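**Zwischenbericht an den Fördergeber**
Projekt: Restaurierung der Saaldekoration im Gemeindehaus Kuvov
Stand: 14. September 2018

Im Berichtszeitraum wurden die Arbeiten an der Nordwand des Festsaals fortgesetzt. Von den acht Wandfeldern sind zwei vollständig gereinigt und gefestigt. An den übrigen Feldern ist die Bestandsaufnahme abgeschlossen; die Schadenskartierung liegt der Bauabteilung in Clandton vor.

Die Materialproben wurden im Labor Kyei untersucht. Nach dem Befund handelt es sich durchgehend um eine Leimfarbenfassung auf Kalkputz – ein Ergebnis, das den ursprünglichen Kostenansatz für die Festigung bestätigt.

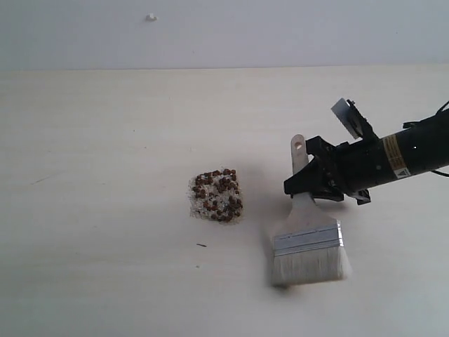 *Abb. 1: Flachpinsel mit hellem Holzgriff*

Verzögerungen ergaben sich bei der Gerüststellung durch die Firma Ladness. Der Aufbau an der Südwand erfolgte sieben Tage später als vereinbart. Mehrkosten sind daraus nicht entstanden, der Abschluss der Retuschen verschiebt sich jedoch auf Januar.

Die erste Rate der Fördermittel ist zu 100 Prozent verausgabt. Der Verwendungsnachweis wird gesondert eingereicht. Für die zweite Rate bitten wir um Freigabe im laufenden Quartal, damit die Pigmente und das Bindemittel für die Südwand rechtzeitig bestellt werden können.

Offen ist weiterhin die Entscheidung über die Saalbeleuchtung. Ein Angebot liegt vor, ein zweites ist angefordert.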